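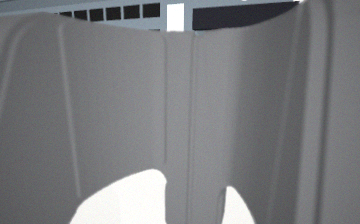
Volume 2, page 14

Plernley Gripper Trials: Data Card

Name: Plernley Gripper Trials, volume 2
Type of data: simulated wrist-camera frames with joint states and gripper commands
Maintainers: Wumpini Arthur, Fasil Ejigu
Status: in use, still being added to

Summary

Plernley Gripper Trials is a set of simulated runs made to compare two gripper models, Gilano and Fikre, on the same arm and with the same controller. Volume 1 covered reach and joint limits only. Volume 2 adds the wrist camera, and most of this card is about what that camera sees and how much of its view the fingers take up.

The opening render is a wrist view with the fingers very close to the lens. Gray finger surfaces fill most of it, and only a thin band of the background shows over the top. Keep that in mind before training anything on the wrist stream alone.

What is in the set

The set is split by gripper and by task. There are 4 tasks: reach, push, lift and place. Each task was run with 6 camera mounts, from close behind the fingers to well back along the wrist. The mount number is stored with every run.

Each run folder holds:

frames – the wrist camera images, in time order
joints – arm joint positions, one row per frame
grip – commanded and measured finger opening
meta – gripper name, mount number, task, controller settings, random seed
result – pass or fail, as judged by the task script

There are no depth images in this volume. Segmentation masks were made for a small part of the Fikre runs and then dropped, as the finger meshes changed afterward and the masks no longer lined up. If you have an early copy with a masks folder, delete it.

How the runs were made

All runs use the Ukamby controller in position mode. The arm starts from one of 14 fixed poses and the task script picks the target. The same seeds were used for both grippers, so a Gilano run and a Fikre run with matching seed, task and mount can be put side by side.

Finger materials are plain gray on purpose. Wumpini tried a darker finish first, and it hid the shape of the fingers in low light. With the lighter gray, molded details such as ridges and grooves can be made out even when the surface is slightly blurred.

Lighting is fixed within a run. White areas in the wrist view can be fully blown out, including where light comes through gaps between gripper parts. The opening render has two of these along its bottom edge. We did not correct them. A threshold on brightness will pick them up as objects, so mask the lower part of the view or train with them in.

Comparing the grippers

Fasil wrote the comparison script. It reads two run folders and reports the result, the time to first contact and the share of the view covered by the fingers. Coverage is worked out from the finger geometry, so it does not depend on color or lighting.

To use it:

1. Put both gripper folders under one parent folder.
2. Set the parent folder in the settings file.
3. Choose a task and a mount, or leave both blank to run everything.
4. Start the compare script. It writes one table per task.

Do not average coverage over mounts. The close mounts swamp the others and the number you get means very little. Report each mount on its own line.

Time to first contact is counted from the first command, including any wait at the start pose. Some older notes from January count it from first movement. Those figures should not be mixed with the ones here.

Known problems

Clipping. On the closest mount the camera can end up inside a finger mesh when the wrist is near its limit. These frames are flagged in meta but left in the set.

Soft edges. Parts very near the lens look soft. Edge detectors tuned on the far mounts miss finger outlines on the near ones.

Background. The same room model is used throughout. A network can learn the background instead of the task, mainly on the far mounts where more of it is in view. Swapping in other rooms is planned for the next volume.

Result flag. In the place task, a run passes if the object is inside the target area when the run ends. It can still be tipped over. Check the final frames if upright placement matters to you.

Suitable uses

The set works for choosing a camera mount, testing how well a policy copes with a blocked view, and checking controller settings before moving to hardware. It was not built for measuring grip force. Contact in the simulator is simple, and the measured finger opening should not be read as a sign of how hard the fingers press.

Changes since volume 1

Wrist camera added
Finger meshes replaced for both grippers
Start poses renumbered – old pose lists will load without an error but point to the wrong poses
Seed now stored in meta instead of the folder name

Send corrections to either maintainer with the run folder name and the frame number.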